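Rellcombe Automation Workshop
Equipment Planning Group
Minutes of the August meeting

Present: workshop lead, cell technicians, purchasing, safety, finance (by phone until item 4)
Apologies: stores
Start: 14:00

1. Minutes of the previous meeting
Agreed with one correction. Under item 5 the Bresari quotation was recorded as including delivery. It excludes delivery and the minute has been amended.

2. Actions carried forward
Andholm service contract: renewal papers received and passed to finance. Closed.
Compressed air survey of the east bay: not done. Carried forward again. Purchasing asked that it be finished before any order is placed for air-driven grippers, as the existing line may not have the capacity.
Old pallet racking: disposed of. Closed.

3. Gripper fingers
The technicians asked for a stock of spare fingers. At present a worn pair is replaced only when it fails, and the cell stands idle until the part arrives. Nechyporuk has quoted 1,172 for a full set with mounting screws, excluding VAT. Bresari quoted less per finger but will not supply the screws and has a longer lead time.
Finance asked whether fingers could be printed in house. The workshop lead replied that printed fingers had been tried on the smaller arm and flexed under load. They remain acceptable for light trials.
Agreed: one set from Nechyporuk, charged to consumables.
Action: purchasing.

4. Second arm at the shared bench
Discussion of whether to lease or buy. The Andholm lease can be ended at 3 months' notice and includes servicing. Purchase is cheaper over the planned life of the cell but falls wholly within this year's capital allowance. Finance preferred the lease. The workshop lead preferred purchase on the grounds that leased arms may not be drilled or re-cabled without written consent.
No decision. Finance to set out both options on one sheet for the next meeting.
Finance left the call.

5. Fixtures and bench items for two-arm handling

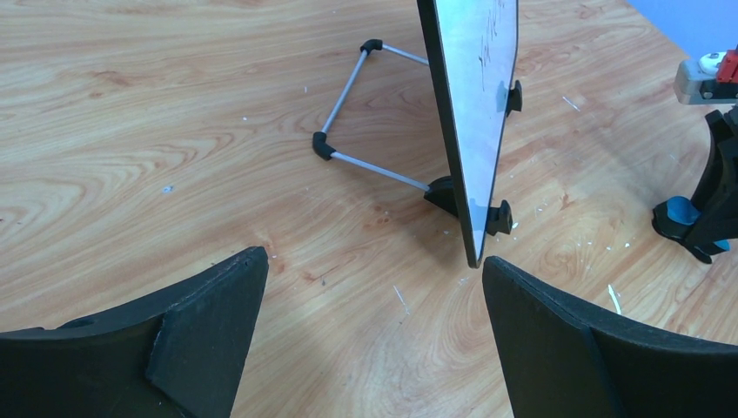 The fixtures line is the smallest in the plan and the one most often overspent. The current request is for 800, to cover clamps, locating blocks and replacement handling items. Purchasing asked for the items to be listed by type. The technicians want more thin panels on wire stands, of the same pattern as the small whiteboard held upright by black clips, so that approaches to a narrow edge can be repeated on several pieces. Safety asked that bench cleaning be added to the same line, noting white specks on the wood grain of the table top. Agreed in principle, subject to the list. Spending above the requested sum will need a fresh request.
Action: technicians to send the list to purchasing.

6. Guarding
Safety reported that the light curtain for bay 2 is still on order. Until it is fitted, the bay is to run at reduced speed only. The supplier has been asked for a firm date.

7. Any other business
Label printer ribbon to be reordered.
The key to the tool cabinet is to be returned to the hook after use.

Next meeting: September, 14:00, same room. Papers to purchasing beforehand.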